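Dritow White Folding Carton, Flat-Packed

Manufacturer: Workance
Product line: Dritow
Material: white folding card, uncoated inside
Supplied: flat, cut and creased, unglued
Pack quantity: 40
Case quantity: 256 (loose, banded)
Print: none
Page revised: 21 June 2021

General

The Dritow carton is a one-piece folding box for light retail goods, spare parts and samples. It is cut from a single sheet of white card and held closed by its own tabs. No adhesive or staples are required at normal loads. Blanks are stored and shipped flat and are set up by hand at the packing bench.

The carton is intended for contents that already have some stiffness of their own: boxed components, tins, wrapped soap, small hand tools in a sleeve. It is not a shipping box. For parcel post it should be placed in an outer carton with void fill. It is not rated for direct contact with unwrapped food.

Construction

Crease lines are pressed, not perforated, and may be folded in either direction once before assembly. Pre-folding every crease and letting it relax makes the panels easier to square up. Repeated folding in both directions weakens the outer layer of the card and will eventually show as a crack along the crease.

The end panels carry a wide center tab with a narrower tab to each side. The side tabs fold first and the center tab folds over them. A narrow slot is cut close to the base of the center tab. Slots are cut clean through and the waste is removed before packing, although an occasional blank will have a sliver of card remaining. It can be pushed out with a fingernail or the back of a knife.

Grain direction runs with the long side of the blank. Cartons cut with the grain in the other direction are available to order only and are not interchangeable on a bench where both are in use, as the folding resistance differs noticeably.

Assembly

Place the blank on a clean, flat, hard surface with the inside face up. Soft surfaces such as cutting mats or folded blankets let the crease wander.

Fold the long panels first. Press each crease from the middle outward with the side of the thumb or with a bone folder. Bring the panels upright and check that the edges meet at the corners before folding any tabs.

Fold the side tabs inward. Fold the center tab last and seat it without forcing. If it binds, a side tab is usually standing proud of the panel. Open the end and start again from the side tabs.

A new operator should allow 2 packs of practice before output is counted.

Storage and handling

Keep blanks flat in the original wrap until needed. Do not stand opened packs on edge, as the outer blanks will bow. Stack no more than 3 cases high. Card that has taken up moisture feels limp at the tabs and will not hold a crease. Return it to a dry room for a day and test one blank before using the rest.

White card marks easily. Wipe the bench before starting a run and keep pens, oil and newsprint away from it. Light dust can be removed with a dry brush. Erasers leave a shine on the outer face and are not recommended.

Ordering

Packs and cases are stocked. Printed, windowed and colored versions are not part of the Dritow line; see Ravuvby for printed cartons. Replacement bone folders and bench trays are listed under Macaraeg accessories.

Sample blanks are available on request, one set per account. Questions about fit and loading go to Ramil Lumbao, and orders for non-standard grain direction to Florêncio Coelho. Lead time for non-standard orders is confirmed in writing. The current price list took effect in May.

Damaged or miscut blanks are credited against the next order. Keep the wrap label, as the lot code is printed on it and credit cannot be issued without it. 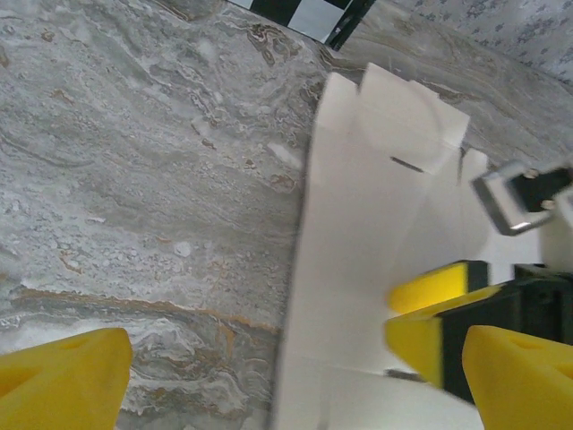 Blanks should be inspected before folding, with attention to the tab edges, the slot and the long sides. A good long side is crisp and straight, with no fraying, and casts an even line of shadow on the surface below. Against gray marble the white card is easy to check: the narrow left tab, the wider center tab folded forward at its crease, and the thin slot just below it, which reads as a short dark diagonal when the blank lies at an angle. Fold lines across the panels are much fainter than the cut edges and are best found under light from one side. Reject any blank with a torn tab. Minor scuffs on the inside face are within tolerance.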